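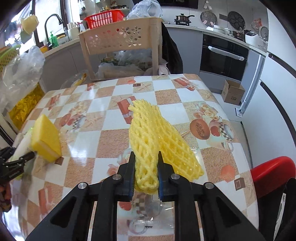 Jagadeesh Nair wanted to know, before I even had the mic clipped on, whether it bothers people to spend a shift teaching a machine to do what they used to get paid for. Start there. Read his question out, he said fine to use his name. Answer: yes, some of them, some days. Then say I'll come back to it properly and DO come back to it (last time I forgot and got told).

Who I am. Quick. Ran the sorting floor at Marar, now run the demo crew at Marar. Same badge, different door. Not an engineer. Say so early so the engineers in the room relax and the floor people do too.

What we do. Marar takes in household stuff, cleans it up, sorts it, repacks it. Cups, bottles, sponges, packets, whatever comes. 65 people on the floor when this started. Sorting was all hands. Then Primier came in, that's what we call the arm cell at the end of the line, and it was good at boxes and bad at everything else. Soft things, shiny things, things lying on other things. So somebody has to show it.

Showing it = the hand-held grippers. You hold it, you work the jaws, you move real stuff on a real table. The recording goes off to be learned from. We do it in actual kitchens now because the clean white bench we had at first taught it clean white benches. (pause, people usually laugh, don't wait too long)

Ask for hands up: who here has used one? Who has sat next to somebody using one? If few hands, explain the squeeze. If lots, skip.

The squeeze, if needed: you lose your fingertips. That's the whole thing. You've sorted for years on feel, you know a packet is about to slip before it slips, and now you've got pads on the end of two jaws and you're going by eye. Good sorters are often terrible the first week. Slow, annoyed. I was awful. Dropped everything. The newer people picked it up faster and that did something to the pecking order on the crew that I did not plan for and should of.

Slide change

What the job looks like now. Go through this bit fast.

Shift starts 7:30. Get the list off Fokik, that's our scheduling board. It used to say which line, which station, how many pallets. Now it says which table, which set of objects, which kind of grasp. People hated the new list at first because it never says done. A pallet gets finished. A grasp set just rolls into the next one. We asked for a way to close out a set and it took way too long to get, but there's a button now and they press it. Sounds dumb. Biggest single complaint fixed.

Mess is on purpose. Say this loud because visitors always start tidying. One manager from Zondar cleared a whole table for us as a favor. Very nice person. We had to put it all back.

Two to a table where we can. Not for speed. If you're alone with the thing all day you go a bit strange. Somebody to say "no, come at it from the other side" to. Talking is allowed on the crew and it wasn't really on the line, line was too loud. That's one people bring up when I ask what got better. They can hear each other.

Slide change

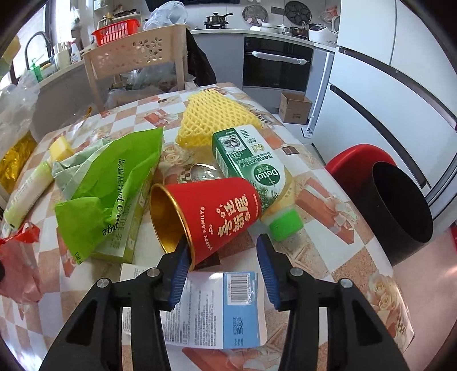 Red tin cup lying on its side, jaws open at the mouth of it. Everything else on the table stays put.

Let them look a second. Then talk about the cup.

On the old line nobody ever had an opinion about how to pick up a cup. You picked it up. Now we have arguments. Rim or body? Do you stand it up first or take it as it lies? If it's round does it roll away from you when you touch it? Crew has views!! Long views. And the views are worth money, which is new. The engineers at first wanted every person to do the same grasp the same way. Then after some back and forth they asked for the differences. So what used to be "she does it her own way" and a note on your sheet is now something they ask you for.

Careful here, don't oversell. It's still repetitive. It's still standing. Wrists. Get to wrists.

WRISTS. The line was shoulders and lower back. Gripper work is wrist, thumb, forearm, and the neck from leaning in to see. We did not move people off one injury, we moved the injury. I say that to every group and I'll say it here. Swapping hands helps. Breaks that are on the list and not just "take one when you need it", because no one takes one when they need it. Lower the table for short people, raise it for tall ones, took us until August to order tables that could do that and in a kitchen you get the table you get. So for kitchen days, shorter sets. Still working on this, if anyone in the room has a better answer come find me.

Pay. Somebody will ask. Say it straight. Demo crew got the line rate to begin with. Same hourly. That was wrong and I argued it was wrong and it took a while. There's a grade for it now, a step above. What isn't settled: people who made the recordings and then moved on. The arm keeps using what they showed it. They don't get anything for that. I don't have an answer, I've asked, it gets a nod and then the meeting ends. Don't speculate about legal, not my area, someone from the floor will push, let them push.

Numbers, one slide, don't linger. We ran a suggestion sheet, paper, pinned up by the door, through the whole changeover. 134 suggestions came in. On the old line we had a box and the box got candy wrappers. Why more now? My guess, and label it as a guess, is that people could see somebody was still deciding how the job would go. Once it's decided you stop writing things down. So put the sheet up EARLY. If you remember one practical thing from this talk etc etc.

Some of what was on the sheet, read a few:
more soft items, we keep doing the easy ones
let us retire a sponge
who is watching these
radio
can we know what the arm learned

Stop on "who is watching these". Real worry. The recording picks up hands, sleeves, your voice if the sound's on. We turned the sound off after that one. We should've asked before we turned it on, full stop. Also people wanted to know if a slow grasp counts against them. It doesn't go on anyone's sheet and we put that in writing and let the crew read it before it was final. Two of them sent it back with changes. The changes were better.

And "can we know what the arm learned". This is the one I'd like to spend time on if there's time. (check clock. if past the 20 min mark cut straight to next slide.) You show a thing all week and then it disappears. No idea if it took. So now there's a visit: demo crew goes down to the Primier cell and watches it work the stuff they demonstrated. Sometimes it fumbles. They coach it, out loud, it can't hear them. One guy yelled at it like a soccer dad. But then they go back up to the table with ideas, and the sets they ask for after a visit are better than the ones I'd of picked. Costs us half a shift. Worth it, I'd fight for it.

Slide change

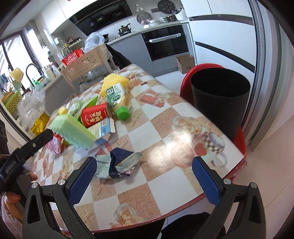

Jaws open over a crumpled packet, navy and light green. Crinkly stuff gets its own set.

Packets. Nobody's favorite. Every packet is a different shape every time you put it down, so you can't get into a rhythm, and rhythm is how people got through a shift on the line. Some miss it a lot. Want to be fair to them. There were people on sorting who liked that their hands knew the job and their head could be somewhere else. Planning dinner. Singing. That's gone on the demo crew, you have to pay attention to every single one. One woman asked to go back and we found her a spot in repack, which is still by hand, and she's happy and I don't think of it as a failure. There has to be a door back. If the only choices are the new job or the parking lot then you haven't given a choice.

Don't say "upskilling". I said it once and the crew made a sign.

What I'd do different. Quick list, read don't explain:
tell people before the arm arrives, before it's in a crate in the loading bay
sort out the grade first
sound off from day one
let floor people pick who goes on the crew first, I picked and I picked the fastest sorters and see above about that
put a crew member in the room when the object list gets made
written down, whatever you promise, written down

OK back to Jagadeesh. Does it bother them. I asked the crew if I could talk about this and they said go ahead but don't make us sound thrilled. So. Some are into it, some think it's a stopgap and they're the ones being used up. A lot of them think both before lunch. The arm has not replaced the soft sorting at our place yet. It might. I'm not going to stand here and promise it won't, I've heard that promise made to me and I remember who made it. What I can say is what they asked for, which was the truth early, a rate that fits, and a say in how the table gets run. We've done okay on the third, late on the second, bad on the first.

If Zondar people are in the room thank them for the loan of the site manager. Don't tell the tidying story again if I already told it.

Questions. Repeat each question into the mic. If it's about the control software pass it to the engineers' session after the break. If it's about wrists keep it, I want that one. Water's on the left. Leave the packet slide up during questions, not the numbers one.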